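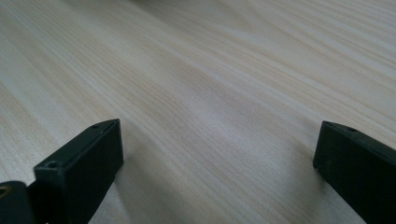 **Cuiping Pan**

## 4. Household Sorting of Soft Goods

### 4.1 Setting and materials

The second part of the study concerns how small cloth items are put away at a table. Earlier work on home storage, including our own survey of 380 households in Orkcombe, dealt mainly with shelves and drawers. Drawstring pouches received little attention there, although respondents named them often as the items most likely to be left out overnight.

All sessions used a bare wood-grain tabletop. Baskets were chosen over lidded boxes after a short trial in February, in which lids were frequently set aside and not put back. The layout in Figure 3 was kept for all 7 item types.

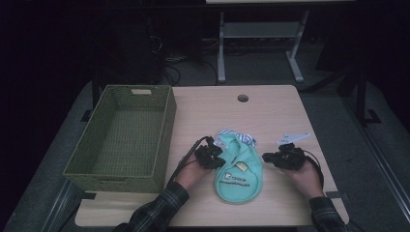
**Was the pouch expected to be closed before it was put away?**
The instructions left this open. A pouch counted as put away once it rested fully inside the basket, whether its neck was drawn tight or not.

Figure 3. Table layout for the pouch item, with the basket at the left.

### 4.2 Placement and coding

Each session was coded by two readers, Leandro Navarrete and Geert Bosman, working apart. They noted the first point of contact with the item, the direction of travel, and the final resting position. Disagreements were settled by a third reader. Sessions in which the item was dropped outside the basket were kept in the data and marked as such.
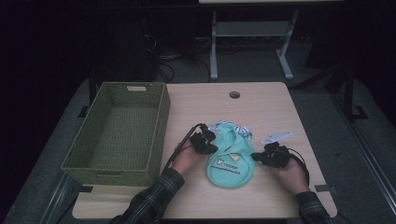

Starting position proved harder to describe in words than final position. Terms such as "upright" and "facing" were read differently by the two coders, and the first coding guide had to be rewritten. The revised guide takes the gathered end of a pouch as its reference point. Under this rule, the mint-green bag is recorded as "flat, gathered end away," with its rounded bottom toward the front edge of the table. The striped ribbon at the top is coded separately as loose trim. Print and labels are left out of the position code, as several items in the set carry none.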